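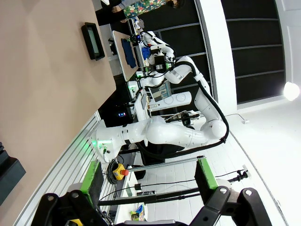

ロボット作業基準 見直し会議 議事録

日付:2025年4月20日
場所:Kerau メンモント(Menmont)事業所 小会議室
出席:ガレス・ファーニバル(議長)、ワラポーン・ソンブーン、ダラー・イーガン、シャオチン・シー
オンライン:シュージェン・ルー
記録:シー
配布資料:作業基準(改訂案)、停止記録の一覧、Nodura社からの回答文書

1.前回議事録の確認

前回の議事録について、ルーから1か所訂正の申し出があった。「教示中の同席者は柵の外に立つ」とあるのは「作業区域の外に立つ」の誤り。布を扱う作業台には柵がないため、原文のままでは該当する場所がない。訂正のうえ承認。

持ち越し事項のうち、作業区域の床表示は完了。非常停止ボタンの月次点検表は書式のみできており、運用は始まっていない。本日の議題3で扱う。

2.低速モードと通常モードの切り替え

ソンブーンが改訂案の第2章を説明した。現行の基準では、区域内に人がいるときは「十分に遅い速度」で動かすとだけ書かれており、担当者によって解釈が違う。改訂案では、手先の速度の上限を毎秒400ミリとし、これを超える設定を通常モード、以下の設定を低速モードと呼ぶことにする。

イーガンから、布をつかんで広げる動作では低速モードだと布の端が垂れたまま台に引っかかり、やり直しが増えるとの意見。特に端を持ち上げてから横に振る動きがうまくいかない。ソンブーンは、やり直しが増えることと人が区域内にいるときの速度は別の話であり、速く動かしたければ人が出ればよいと答えた。イーガンもこれには同意したが、出入りのたびに設定を変えるのは手間なので、切り替えを一操作でできるようにしてほしいと要望した。

ルーによれば、Fan(社内の操作画面)にモード切り替えのボタンを追加することは可能。ただし、低速から通常へ戻すときだけ確認の画面を挟みたい。逆方向、つまり通常から低速へは確認なしでよい。ファーニバルはこれを了承した。

シーから、改訂案の速度は手先の先端で測るのか、手首の取付面で測るのかと質問があった。グリッパーを長い指に替えた場合、手首を回したときの先端の速度はかなり違ってくる。ソンブーンは先端のつもりで書いたとのこと。本文にはそう書かれていないので、「装着している工具の最も外側の点で測る」と明記する。

決定:上限値は案のとおり。測定点を本文に加える。Fanのボタンはルーが作成する。
保留:肘の速度にも上限を置くかどうか。イーガンは必要と考え、ソンブーンは手先の上限で足りると考えている。次回、実測値を見て決める。

3.非常停止の点検と復帰

(1)点検

月次点検表は、ボタンごとに押下、停止の確認、解除、再始動の確認を記入する形式になっている。イーガンが試しに記入したところ、「再始動の確認」の欄が何を指すのか分からなかった。解除しただけでアームが動き出さないことを見る欄なのか、再始動の操作をして動くことを見る欄なのか。作成者のソンブーンは前者の意味だったと説明した。欄を二つに分ける。

点検の頻度について、ファーニバルは月次に加えて始業時の点検も必要ではないかと述べた。イーガンは反対ではないが、毎朝全部のボタンを押すと立ち上げに時間がかかり、結局記入だけして押さない人が出ると指摘。議論の結果、始業時はその日に使うロボットに対応するボタンだけを押すこととした。押した人が自分の名前を書く。代筆は認めない。

(2)ボタンの置き場所

可搬型の停止ボタンについて、改訂案には「操作者の手の届く位置」とあるが、操作者が席を立ったときの扱いが書かれていない。シーの案は「操作者が席を離れるときはロボットを停止状態にする」。ルーから、長時間の繰り返し試験ではずっと座っているわけにいかないとの意見が出た。8時間の連続運転をする日もある。

ソンブーンは、その場合は代わりの監視者に口頭で引き継ぎ、引き継いだことを運転記録に残せばよいとした。ルーは、夕方に人が少なくなると引き継ぐ相手がいないことがあると述べた。ファーニバルは、相手がいなければ停止する、それ以外の書き方はできないと判断。ルー了承。ただし連続運転の計画書に監視者の交代予定をあらかじめ書く欄を設けてほしいとのこと。追加する。

(3)停止後の復帰

停止記録の一覧を全員で確認した。原因の欄が「不明」または空白のままになっている行が目立つ。イーガンによれば、停止した直後に復帰させてしまい、後から原因を書こうとしても思い出せないことが多い。

改訂案では、復帰の前に原因を一行でよいから書くこととしている。シーから、書けない場合はどうするかとの質問。ソンブーンは「不明」と書くこと自体は構わないが、「不明」で復帰させる場合はもう一人に状態を見てもらうことを条件にしたいと提案した。見る対象は、ケーブルの取り回し、グリッパーが何かをつかんだままになっていないか、腕の可動範囲に物が残っていないか。

ファーニバルから、グリッパーが布をつかんだまま止まった場合の扱いが現場でばらばらだとの指摘。引き抜く人もいれば、復帰させてから開く人もいる。引き抜くと布が伸びるうえ、指の位置がずれることがある。イーガンはいつも引き抜いていたと述べ、今後はやめるとのこと。基準には「停止状態の指から手で物を引き抜かない。Fanの手動画面で指を開く」と書く。手動画面が使えない停止の場合の手順はNodura社に確認中(議題5)。

決定:点検表の欄を分割する。始業時点検を追加する。席を離れるときの規定と、復帰時の規定を本文に入れる。

4.作業区域と周辺の整理

ルーが各作業台を見て回った結果を報告した。写真ではなく口頭での報告。

・ロボットの可動範囲の端から通路までの距離を400ミリ以上とする現行の規定について、台の向きを変えたところで守られていない箇所がある。台を戻すか、ソフトウェア側で可動範囲を狭めるかのどちらか。
・床を渡るケーブルについては、現行の基準に規定がない。
・支柱やフレームの固定は、移設のあと増し締めしたかどうかの記録が残っていない。

一つ目について、イーガンは台を戻すと奥の棚が開かなくなると述べた。ソンブーンは可動範囲を狭めるほうを推した。布の作業では腕を伸ばしきることがほとんどなく、狭めても支障は出ないはずとのこと。イーガンは、畳んだ布を横へ送る動作で端まで使うことがあるので確かめたいと答えた。来週までにイーガンが狭めた設定で一通りの動作を流し、支障があれば台を戻す。どちらにも決まらない間、その台では通常モードを使わない。

二つ目について、床にケーブルを渡すことを全面的に禁止する案(ソンブーン)と、使用中に限り認める案(ルー)が出た。カメラを付け替えたり試験用の機器をつないだりする日はどうしても床を通ることになる。ファーニバルは禁止しても守られない規定は置きたくないと述べ、次の文で合意した。

「通路を横切るケーブルには覆いをかける。作業区域の内側で床を通るケーブルは、使用しない日には外して巻いておく。端子を床に置いたままにしない。」

シーから、覆いの在庫が足りないとの報告。購入はシーが手配する。

三つ目について、増し締めの記録は点検表の裏面に欄を作る。移設した人が記入し、別の人が工具を当てて確かめる。締め付けの値はフレームの部材ごとに違うため、基準本文には書かず別表とする。別表はルーが作る。

手首のカメラのケーブルと腕の外側に沿わせるケーブルの固定についても話が出た。肘を深く曲げたときに余りが大きくふくらみ、周囲の物に触れるおそれがある。イーガンは余りを詰めすぎると手首を回したときに引っ張られると述べ、長さを一律に決めることに反対した。基準には「全関節を可動範囲の端まで低速で動かし、引っ張りと引っかかりがないことを確かめる」という確認方法だけを書き、長さは書かない。

5.Nodura社からの回答

グリッパーの供給元であるNodura社に出していた質問について、文書で回答があった。要点は次のとおり(ソンブーン読み上げ)。

・把持力の初期設定は40ニュートンで、操作画面から下げることができる。
・電源を切った状態での指の手動開放は、側面のねじを緩める方法がある。手順書は改訂中で、7月に出る予定。
・停止時に把持を保つか開くかは設定で選べる。どちらを選ぶべきかは使用者側の判断による。

把持力について、布だけを扱う作業に初期設定のままでは大きすぎるという点で全員一致した。イーガンは普段からずっと下げて使っている。しかしFanを再起動すると初期設定に戻り、戻ったことに気づかないまま始めることがある。ルーが、作業ごとの設定を起動時に読み込ませる方法を調べる。それまでは始業時点検に把持力の確認を加える。

停止時の動作について、シーは「保つ」を、イーガンは「開く」を支持した。シーの理由は、布以外の物を扱う台もあり、落下のほうが危険なことがあるというもの。イーガンの理由は、指が人の袖や手袋をつかんだときに保持されるのが困るというもの。ソンブーンは、人が区域内に入る作業とそうでない作業で分けてはどうかと述べたが、設定を作業ごとに変えると、いまどちらになっているか分からなくなるとルーが反対した。

結論は出なかった。ファーニバルの指示により、当面は現在の「保つ」のままとし、袖口の広い服や房のついた服で区域内に入らないことを先に規定する。手袋については、指先の余る物は使わない。この件は次回の最初に扱う。

手順書が出るまでの間、電源を切った状態でのねじの操作は行わない。指が開かない場合はソンブーンに連絡する。

6.訪問者の扱い

ファーニバルから、見学者や他部署の人が作業台の近くまで来ることが増えているため、規定を置きたいとの提案があった。現行の基準は操作者と保守担当者しか想定していない。

改訂案になかった項目なので、この場で文案を作った。

「操作者、監視者、保守担当者以外の人が作業区域に近づくときは、操作者が声をかけ、低速モードに切り替えるか停止させる。説明のために動かす場合は、操作者が停止ボタンに手を置く。」

イーガンから、作業台の向こう側に立つ人は腕の陰になって見えにくいことがあるとの発言。操作席からの死角を確認し、立ってよい位置を床に示すことにした。テープの色は通路の線と別にする。色は決めなかった。シーが在庫を見て決める。

ソンブーンは、「手を置く」を「手の届く所に置く」に直すべきかと尋ねた。ファーニバルは説明中だけの話なのでそのままでよいとした。

7.教育と記録

改訂後の基準の説明は、ソンブーンが班ごとに行う。資料を配るだけで済ませることはしない。説明を受けていない人は、施行日以降、単独で操作しない。

運転記録の保存場所について、ルーから、紙とFanの両方に書いている項目があり内容が食い違うことがあるとの指摘。停止の時刻はFanが自動で残しているので、紙には原因と復帰させた人だけを書く。時刻の欄は紙から削除する。

シーが、英語版と日本語版で用語がそろっていないことを挙げた。「監視者」と「立会者」が混ざっている。日本語版は「監視者」に統一する。英語版の確認はファーニバルが行う。

8.担当

ソンブーン:第2章と第3章の本文修正、点検表の欄の変更、班ごとの説明の日程案
ルー:Fanの切り替えボタン、把持力設定の読み込みの調査、締め付け値の別表、連続運転計画書の交代予定欄
イーガン:可動範囲を狭めた設定での動作確認、肘の速度の実測
シー:ケーブルの覆いの購入、床テープ、訪問者の項の清書、操作席からの死角の確認(イーガンと共同)
ファーニバル:英語版の用語確認、施行日の決定

9.その他

イーガンから、始業時点検の紙を置く場所が決まっていないとの発言。各台の操作席の横に掛ける。筆記具も一緒に付けておく。

次回は肘の速度の実測が済んでから開く。日時はファーニバルが連絡する。

以上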